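Wragg moves its coatings testing to Amgate

Mar 6, 2018

Wragg, the supplier of interior wall paints, has closed its test room at Stolside and moved the work to a larger site at Amgate. Magdolna Vida, who runs the testing group, said the old room limited the number of panels her staff could age at one time.

"We had rack space for 158 panels," Vida said. "The new room takes 500, and the humidity is held at 50 percent day and night."

The group's main subject is touch-up visibility – the difference between a repaired patch and the wall around it. Vida said most complaints about flat paints concern sheen, and that the color match is usually within tolerance.
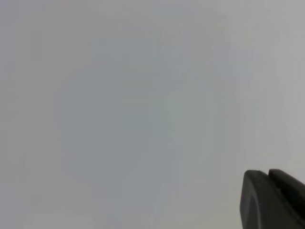
"A second coat put on with a different roller dries to a different profile," she said. "The pigment is identical. The light leaves it at another angle, and the customer calls it a bad batch."

Each formula is now checked at 3 film thicknesses before release. Grusora, which makes the binder, receives the readings and adjusts the resin if the spread is too wide. Vida said that step added a week to the schedule in October and has since been shortened.

Asked about darker shades, she said they remain the harder case. "Deep colors burnish. You wipe them once with a cloth and the gloss goes up." Results for that range are due later this year.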